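Mar 13, 2023

**Plaltwood water meter replacement: what to expect**

The second round of meter replacements begins in April. Crews from Dovby finished the streets north of the creek last month, and the remaining 1160 homes are on the list for this spring. Cards will go out by mail before a crew comes to your block.

The work takes place at the curb box, so you don't need to be home. Please keep cars, trash cans and planters at least 3 feet away from the lid. Your water will be off for a short time while the old meter comes out. Run a cold tap in the tub afterward until it clears, and clean the screens on your faucets if the flow seems weak.

The old meters were read by hand every other month. The new ones send a reading each night, and you'll be able to look up your daily use on the Prerkeo website once your account is switched over. Your account number stays the same. There is no charge for the meter or the visit.

If your curb box is buried or paved over, call the water office at extension 3943 before the end of the month. We know of several on Rüegg Lane already. 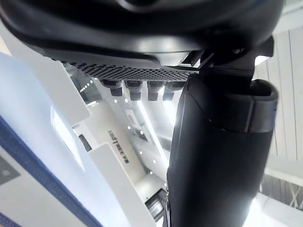 Bills for the first round of homes will be mailed on the usual schedule. Anyone who would like a paper copy of their daily readings can ask for one at the front counter.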